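Load-in time for a two-band bill in a small room

posted by pirzada

We are booked at a 144-capacity room as second of two bands. The advance sheet lists load-in at 4, doors at 7, and a single line check for us between sets. We run stereo keys, a drum pad and in-ears from our own rack. Is a line check enough, or should I ask for a full soundcheck? The contract says nothing either way. Guarantee is $400 against the door.

perka_foh

Ask for the full check, in writing, before the week of the show. Headliner checks first, then the opener, and the opener's gear stays on stage. With a 4 o'clock load-in there is time for both. Send an input list and a stage plot with the request. Mark which channels are stereo and whether your rack has its own split. If it doesn't, the house engineer has to patch your monitors through the desk, and a line check won't cover that.

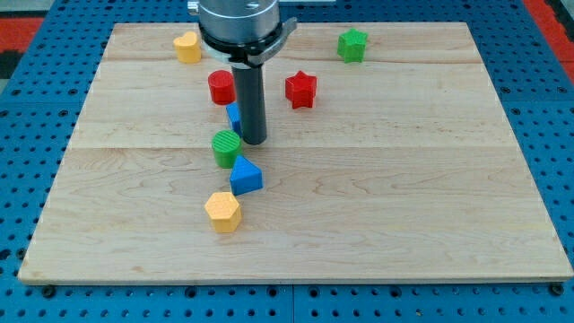 Sulter, Monday, May 13, 2024

Adding to my earlier reply. I looked up the room's tech sheet from March. It lists 2 DI boxes in total. Stereo keys take both, so bring your own for the pad. The sheet also gives no split snake, so assume there is none.

On the contract: if soundcheck isn't mentioned, the advance sheet is what the venue will go by. Get it changed there and keep the email.

pitora

line check was fine when we played there, but we were guitar/bass/drums with wedges. sound guy was quick. no idea about in-ears. parking is in the back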